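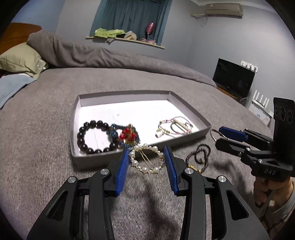
アクセサリーの収納について書かれたものを読むと、たいてい「仕切りのある専用ケースを」と勧めてくる。先日も通販サイトで、Nedexという会社の9段トレーが2761円で売られているのを見つけ、かごに入れるところまでいった。入れて、やめた。うちには空き箱がある。

空き箱派の肩身は狭い。何かを買ったときについてきた紙の箱に、ブレスレットをまとめて放り込む。ビーズのものも、組紐のものも、細い糸に小さなチャームがついたものも同居である。当然、絡まる。チャームは隣の紐に必ず引っかかるし、糸の細いものほど下に潜りたがる。専用ケース派の友人は、これを見ると気の毒そうな顔をする。

しかし、仕切りに一本ずつ納めたブレスレットを、人はそんなに着けるだろうか。私は以前、Flistarの立派な引き出し式を使っていた。何もかも美しく並び、その美しさを崩すのが惜しくて、1月から夏まで同じ一本で通した。箱に移してからは、出かける前に中身をベッドの上に広げ、ほどくついでに忘れていた一本と再会する。ほどくのに使う時間は、惜しいと思えば惜しい。

箱におさまらないものもある。パールのついたヘアクリップがそうだ。輪の真ん中をピンが斜めに渡る形のものは、上に何か載るたびにピンが心配になるし、髪に挿していないときの置き場所がまるで考えられていない。作った人は、挿しっぱなしで暮らすのだろうか。それからキーリング。どこの家でもアクセサリーの近くには、鍵のついていないキーリングがひとつはいて、捨てられもせず、使われもせず、妙に堂々としている。

片づけの本は、ときめかないなら手放せと言う。キーリングにときめいたことは一度もないが、手放す理由もまた見つからない。そういうもののために箱の蓋があるのだと私は思っている。身のほうに本命を、蓋のほうに保留を入れる。二つに分けたのだから、これも立派な仕切りである。トレーの2761円は、たぶん新しいブレスレットになり、箱はもう少し絡まる。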